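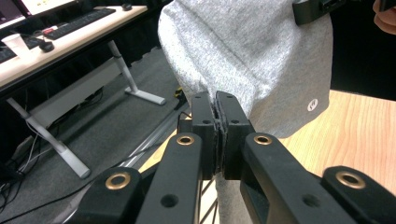 5.3 Loss of grip during garment folding

The most frequent fault in the Olthorpe trials was slow slip of the garment after a pinch had been reported as closed. Of 830 folding attempts, 151 ended in a dropped hem. Slip was most common when the knit gathered into a thick bulge above the fingertips, as with the grey heather item in Figure 9. In that state the gap between the fingertips remains narrow, so the width threshold is met, but the load is carried only by the upper part of the padding. The controller then starts the lift at full speed.

Figure 9. Pinch on bunched knit fabric. A narrow gap remains between the fingertips.

Search this site Go

We repeated the lift with the start delayed by 180 ms and the speed halved. Drops fell by around a third on knits and did not change on woven cloth. Pad wear was logged in January by the Cuautle group and does not explain the difference. A second closure check, placed after the first few millimeters of lift, has been added to the Fliltov controller but has not yet been tested on wet fabric.

Contact: Sarahí Ochoa | © 2024 Felico | Back to top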